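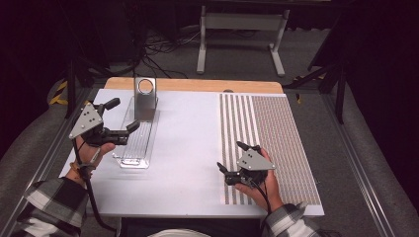
Flellness tour audio – bench notes

2023-06-13

Prondov wedge monitors, intermittent crackle

Picked up again on the monitor pair that came back from the last run of club shows. Complaint on the ticket (Kiều Âu, monitor desk): crackle in the drummer's wedge during the louder songs, gone by the time the support act had packed down.

Swept both cabinets from 40 Hz up at low level. Cabinet A clean. Cabinet B buzzes at 1,478 Hz and nowhere else. Swapped the speaker cable, same result. Swapped the amp channel, same result. Pulled the grille and pressed on the horn flange by hand: buzz stops. Two of the flange screws had backed out. Threadlock on all of them, torqued evenly, sweep repeated. Clean.

That explains a buzz. I don't think it explains the crackle. Wiggled the input connector under signal and got a dropout on the second try. Resoldered pin 2, old joint was dull and had a ring crack. Ran pink noise for 13 minutes with the cabinet on its side and someone leaning on the cable. No dropouts.

Leaving the ticket open until Kiều has had it at rehearsal volume.

Wireless, singer's pack

Nhung scanned the rehearsal room with the Zavura receiver. 16 channels planned, two of them unusable in there (intermod with the in-ear transmitter when the packs are close together). Moved the guitar spare and the talkback mic. New plan is saved as PLAN B on the receiver and also written on the inside of the rack lid. Please don't overwrite PLAN A, the festival dates in July still use it.

Battery contacts on the lead vocal pack were green. Cleaned, spring re-tensioned. Pack now reads full with a fresh pair, before it read one bar short.

Click track

Ngân reports the click is late against the backing on the second song in the set. Checked the session: the backing stems were bounced with the latency of the old interface baked in, the click was not. Nudged the click to match and re-exported. Wants checking by the drummer, a meter won't settle it.

Open

– Spare horn diaphragm for the wedges: ordered through Tôn, no ship date.
– Snake channel 13 still hums. Not looked at.
– Thiện has the good crimper. Needed back before the stage box rebuild.
– Kiều Trịnh asked for the input list with the brass section added. Have the old list only, waiting on the band to say which mics the horn players bring themselves.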